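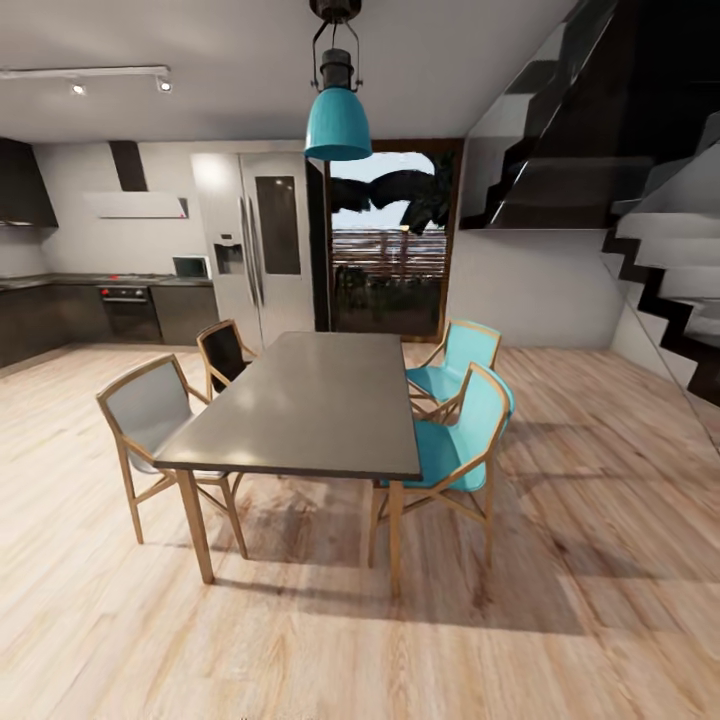 Rendered interior with a dining table, a turquoise pendant lamp and a kitchen area.

Fandamport brand statements on marriage equality: data card

Version of January 24, 2018. Maintained by Baiba Petrauskas. Second coder: Chanida Kaewsai.

What this is

A table of 400 public statements in which a company took a side on same-sex marriage, or said it had. Each row has the company name, the country, the text of the statement, the channel it came out on, and two codes: what was promised, and what we could find that was done. The second code is the one people skip. Please don't.

We started in October, after Lellaneck turned its logo rainbow for a month and got a week of glowing coverage for it. The press release ran to three paragraphs. We could not find a policy, a donation or a changed benefits plan behind any of them. That doesn't mean there was nothing, and the row is coded "not found", a different code from "none".

How rows were coded

Baiba coded everything. Chanida coded 60 rows blind, and the two of us disagreed on 20 of those, which is a lot. Most of the trouble was over the word "support". Nägeli says it "supports all couples" and sells wedding cake stands. Is that a statement on marriage law or an ad? We coded it as an ad. Chanida still thinks we were too hard on it — see the notes column.

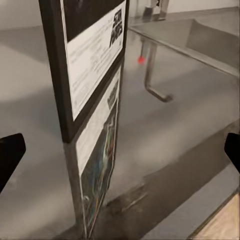

Statements were copied by hand from company pages and press releases. Social posts are in only where the company account posted them itself. Emuseo deleted two of its posts while we were working, so those rows carry our saved text and a flag.

Files

statements.csv: one row per statement
codes.txt: what each code means
disagreements.csv: the blind rows, both codings side by side

Known problems

The sample leans heavily toward companies with press offices. A bakery that quietly gave its staff equal leave ten years ago won't be here.

Dates are when we found the statement if no publication date was given. Don't build a timeline on them.

The "done" code depends on what a company chose to publish. We have no way to check internal claims, and a few firms that answered our emails sent us back the same press release.

Please don't use this to rank companies. We've already been asked twice, once by a firm that expected to come out on top.

Corrections

Send a link along with the row number. A letter saying your client is deeply committed will not change a code.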